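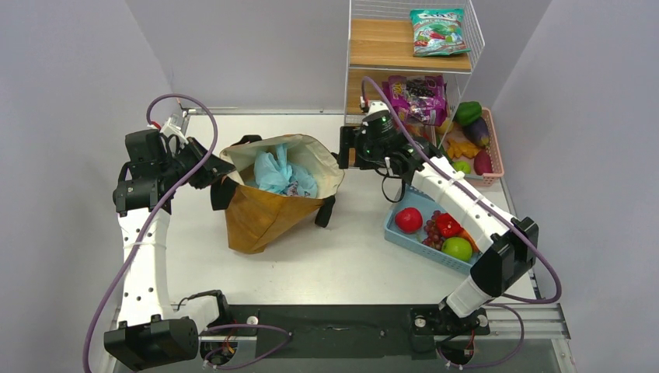
To: Vodcombe Home Sewing list
Subject: Re: washing lined shopping bags

Hello everyone,

I meant to answer this days ago and then the week got away from me, as weeks do when you promise two different people you'll hem their curtains. I've been washing and mending cloth bags for longer than I've been any good at it, so please take all this as one person's kitchen-sink experience. I've ruined plenty!

First, the shrinking. Unwashed cotton shrinks, and it seldom shrinks the same amount as whatever you sewed it to. If the outside is a heavy canvas and the inside is a light cotton, the two will come out of the dryer disagreeing, and you get that puckered look around the top edge where the lining is hauling the rim inward. You can press some of it out while the bag is damp, with a good deal of steam and a patient hand on the side seams, but you won't get all of it. What I do now is wash both fabrics before I cut anything. Hot water if you think you'll ever be tempted to use hot water on the finished bag (I always am, in the end). Zigzag the cut ends first or you'll spend an evening picking threads out of the filter.

For a bag that's already made, I go gently. Shake it out over the back step, turn the lining up and out through the top, and brush the corners with an old toothbrush. There's always grit down there, and onion skin. Cool water, a little plain soap, and hang it upside down by the bottom corners with the lining still pulled out. It takes a full day in my back hall in January and no time at all in summer. Please don't dry it folded. I did that with a nice striped one and it smelled like a pond until I gave up and cut it into pot holders.

The zippered pocket question is a good one, and I have opinions. I love an inside pocket with a zipper. My keys live in one, along with the bus pass and a shopping list from last fall. But the zipper tape is often a different fiber from the lining, so it stays the same length while the cotton around it draws up, and that's where your ripples are coming from. Soak the tape in hot water beforehand if it's cotton, and press it well. If it's polyester, leave it alone and put your effort into the lining. Either way, I stitch around the opening twice, with the second row 3 millimeters out from the first, and I back the whole area with a scrap of something firm. It keeps the pocket from sagging when it's carrying more than it should.

If you're choosing fabric, I've had good luck with the plain cotton from the Wondwood remnant table, though you have to dig. I was less happy with a bolt I ordered from Clereo, which felt lovely and then raveled if you looked at it sideways. Light colors show every coffee drip, I know, but you can find your pen at the bottom of a pale lining, and in a dark one you may as well be fishing in a well.

One last thing before I let you go. If the stain is oil, put dish soap on it dry, before any water at all, and leave it overnight.

I've left the original question below so the people who get the digest can follow along. Do write back and tell us how it came out, and if anybody is going over to the Siregar mill sale, I'd be so grateful for a yard of the narrow herringbone tape for handles.

Warmly, from the cold end of Vodcombe

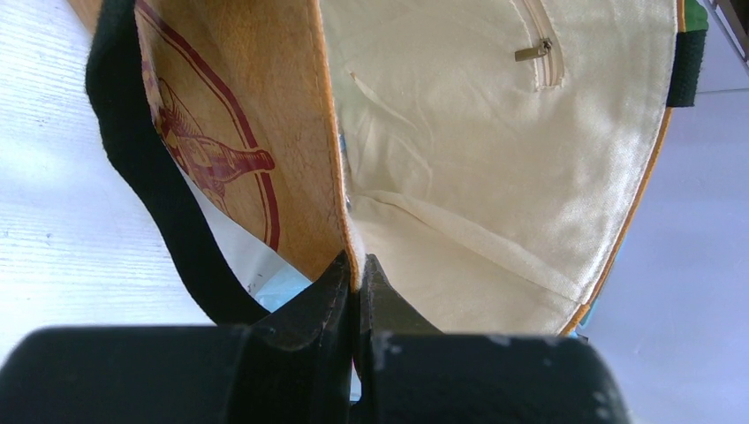 On Tuesday, March 11, 2025, a list member wrote:

> Hi all, fairly new here and I hope this isn't too basic. I made a
> lined tote for my sister, canvas outside and cotton inside, with a
> zipper pocket in the lining. She washed it warm and now the top edge
> puckers and the fabric is wavy all along the zipper. Can it be saved,
> or should I cut the lining out and start over? Also she has what I
> think is salad dressing in one corner. I have enough of the canvas
> left for a second bag but would like to get it right this time.
> Thanks in advance for any help.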